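Leave the wobbly ones in

Posted Tuesday, June 3, 2025 by Brunello Lo Presti

I've been collecting grasping examples for Paju since the summer, which in plain terms means I spend my afternoons squeezing a hand-held gripper and moving things from one spot to another while it records what I do. Glamorous, I know. My mum thinks I build robots. I've stopped correcting her.

Anyway, I have an opinion, and it's one I keep having at lunch, so I may as well write it down. We throw out far too much.

Last month I recorded 302 runs for the pick-and-place set. After cleaning, 156 were left. Some of the ones that went were plain rubbish (I'd forgotten to start the recording properly, or I sneezed, or the phone rang) and I've got no quarrel with that. But a whole lot were cut because I slowed down, or came in crooked and had to straighten up, or stopped halfway to have another think. The cleaning rules call those "hesitant". I'd call them the best lessons in the pile!

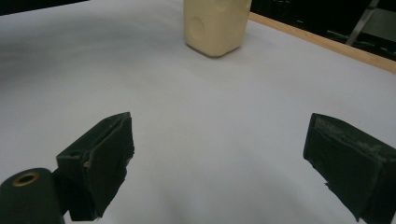
On the way in, with plenty of table still to cover.

I like this stretch of a run more than any other. The fingers are wide open, the block is well past the tips, and you could still come at it a dozen ways. If I'm a bit off to one side I can fix it, and the fixing is exactly what I want the model to see. Show it only beautiful straight approaches and it'll learn what to do when everything's going well. Then one day it drifts a couple of centimetres and has no clue how to get back, poor thing, as it never once watched me get back.

The argument on the other side goes that dithering teaches dithering, and fair enough, I've seen that too. We trained one early version on everything I'd recorded in my first week and it hovered over the table like somebody choosing a doughnut. So no, I'm not saying keep the lot. I'm saying a person should watch the slow ones before they go in the bin. A pause where I'm daydreaming looks very different from a pause where I'm lining up, and a rule based on speed can't tell them apart.

The same goes for the gear, by the way. People want to re-wrap the fingers the minute the green gets scuffed. I'd leave them till they stop gripping well. A robot out in the world is going to have grubby, worn fingers too, and I'd rather it met them early.

So my modest proposal for the next round is to pull 12 of the rejected runs at random, sit down with a cup of tea and watch them all the way through. If I'm wrong, I'll buy the doughnuts and go back to being tidy.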